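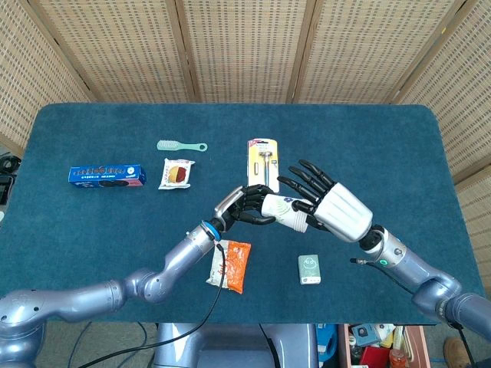 Gavin Lindsay wrote back that a checklist is only worth the paper if the person holding it is allowed to say no, and that the last one in use at Suloswood had thirty yes boxes and a single no box, at the bottom, next to the signature. He has a point. I have kept his remark at the top of this copy and changed the form so every line has room for a no.

Suloswood bench cell, two-arm handover work
Pre-session inspection, with comments
Thursday, June 14, 2018
Form 3410, replaces the Condori form

1. Stop button within reach of the operator, tested this session.
Yes. Pressed it, arms stopped. The old form asked whether the button was "present and visible." A button painted on the wall would pass that.

2. Operator knows who resets after a stop.
No. Two people gave me two different answers. The Greltden manual says "authorized personnel" and leaves it there. Write a name on the board before the next session.

3. Cables clear of the working area.
No. There is a black cable from the left wrist running down over the table and off the near side. The rule as written says cables should be "managed where practical," and I have yet to meet anyone who found it impractical to leave one alone. Run the arm through its full reach and watch the cable the whole time. If it drags anything or goes tight, fix it before work starts.

4. Connector on the right forearm seated.
Yes, by hand check with power off. Looking at it from the chair does not count.

5. Status lights.
Small green ring lit on the right forearm. Marked as "light seen" and no more. The Zunia guide treats green as permission to approach. I don't. A light tells you what the controller thinks, and the controller has no idea where your fingers are. Keep the approach rule the same whatever color is showing.

6. Table surface and edges.
Yes. Padded top, rounded corners. Padding is kind to dropped objects. It does nothing for a hand caught between two robotic ones, so please stop listing it under pinch protection.

7. Only the objects needed for the task are on the table.
No. The task is one small item passed from one hand to the other. There is also a comb, a blue box, snack packets, a small pale green box and a carded tool in a plastic bubble. I was told the clutter is deliberate, to make the work more like a home. Fine, then write the clutter into the task sheet, item by item, so that an extra thing can be spotted as extra.

8. Carded and packaged tools checked for points and sharp edges.
Open. The card on the table holds something metal that could be a kitchen thermometer probe. Find out what it is and put it in the sheet. Sealed plastic is not a guard.

9. Handover: release only after the receiving hand has a grip.
Open. The sheet says "confirm grip" without saying how. By eye? By finger force? I asked for the number and got a slide. Leave this one open until the number is written down and somebody other than the supplier has checked it.

10. People kept out of reach while the arms are live.
Open. Folding screen around the back and sides. A wicker screen is a good reminder and a poor barrier, and the standard wording ("a perimeter shall be indicated") lets it through. Mark the floor at full reach plus a margin. Measure the reach with the hands open.

11. Floor clear around the base.
No. Pink-red bin full of odds and ends, with a blue item next to it. Anyone reaching down to the bin has their head at table height. Move it outside the floor marking.

12. Records.
Partly. The stop log has 957 entries and the cause column is blank for most of them. Entries reading "OK" will be sent back.

Result: not passed. Items 2, 3, 7 and 11 to be fixed before the next session, items 8, 9 and 10 to be answered in writing, item 12 by September. Gavin has asked for the no column to be made wider.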